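Easter Hampers, The Catterall Street Edition

Every year I say I'll keep the hampers small, and every year I end up with a table full of packets and no room for dinner. We're doing 19 of them this time for the street raffle and the Pusmont kids' morning, and I started on 7th March, which my family thinks is ridiculous (they're happy enough to eat the leftovers, mind you!). 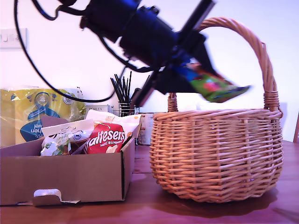
The whole lot has to be ready by the first week of April, so my plan is to do a few each night after tea and stack them in the spare room with the blinds down. Chocolate and a warm Truren autumn are not friends. Last year I left six bunnies on the windowsill and we had six brown puddles with ears.

I do have a soft spot for a wicker basket with a big arched handle. You can tie a ribbon on it, the kids can swing it about, and it comes in handy for pegs or lemons once the goodies are gone. A honey-coloured weave goes with pretty much any cellophane too, even that awful lime green I bought a 60 metre roll of and am still working through.

Maltesers Mini Bunnies are my favourite thing to put in, and I stick them near the front so the red bag shows. I keep all the snacks standing up in an open cardboard box while I pack. I used to tip everything out on the table and then lose half of it under the paper, so the box has been a real step up for me!

The little colourful packets go in wherever there's a gap. I like a bit of green, blue and pink in amongst it all, especially next to the plainer white bags, and they're light enough to sit on top without squashing anything.

If you're after a hamper, tickets are at the Irkex Road newsagent from the end of the month. Last year's raffle raised $803 for the new shade sail, and I'd love to beat that. Spare baskets are very welcome too, any size or colour, just leave them on my porch. I'll put up more photos once the ribbons are on.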